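As caixas azuis de Aasen

Na escola técnica de Aasen, o clube de robótica reúne-se depois das aulas, num armazém que a escola usa para ensinar logística. As estantes são de metal, as caixas são de plástico azul e há dois tapetes de rolos que os alunos do curso diurno usam nos exercícios de expedição. O clube entrou ali em agosto com um projeto chamado Wetis e uma ideia simples: fazer um robô ir buscar artigos às caixas e levá-los para uma mesa de preparação.

Yabsira Derese, 17 anos, trata da parte da visão. Passou as férias a recolher fotografias de embalagens e a marcar à mão onde cada uma começava e acabava. O conjunto tem agora 2.008 imagens. «As embalagens moles são as piores», diz. «Uma caixa de cartão tem cantos. Um saco muda de forma sempre que alguém lhe toca.»

O grupo trabalha com uma pinça de dois dedos, montada no braço com uma câmara junto ao pulso. A escolha foi discutida durante semanas. Parte dos alunos queria uma ventosa, que é mais rápida com superfícies lisas, mas perde força em plástico enrugado. Ficou a pinça. O programa que decide onde fechar os dedos foi escrito pelos próprios alunos e chama-se Nolitz, nome que vem de uma piada interna que ninguém quis contar à revista.

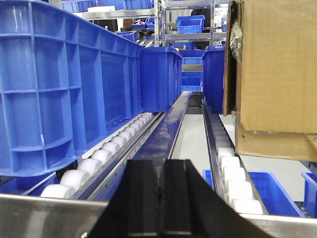
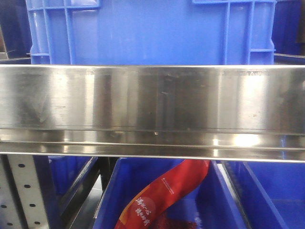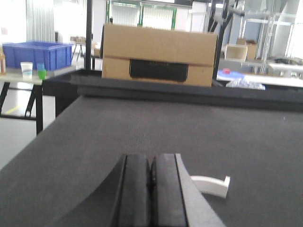 Trinta e oito acertos em oitenta

Wondimu Yimer, professor de automação e responsável pelo clube, guarda um caderno com todas as tentativas. Na última série completa antes da nossa visita, o robô fez 80 tentativas e acertou 38. Para contar como acerto, o artigo tem de sair da caixa e chegar à mesa sem cair.

«É pouco para uma empresa e é bastante para um clube», diz Yimer. As falhas estão separadas por tipo: a pinça fecha ao lado, a pinça bate no rebordo da caixa, o artigo escorrega a meio do caminho. O segundo tipo é o que mais o preocupa. As caixas das prateleiras de baixo deixam pouca altura livre, e o braço tem de entrar inclinado.

Derese quer resolver isso com um movimento em duas fases, primeiro puxar o artigo para a frente e só depois levantá-lo. Já o experimentou em simulação. Falta passá-lo para o braço, tarefa que o grupo reservou para as próximas sessões.

O orçamento do ano foi de 807 euros, gastos quase todos em cabos, parafusos e dedos de substituição para a pinça. A escola empresta o espaço e o computador.

O clube vai levar o projeto ao encontro escolar Urkix, marcado para 3 de novembro. A prova pede que cada equipa prepare uma encomenda completa sem intervenção humana, com artigos que só são revelados de manhã. No ano passado, a equipa de Aasen não passou da primeira ronda por causa de um cabo solto. Este ano os cabos vão presos com abraçadeiras, e Derese leva um saco delas na mochila.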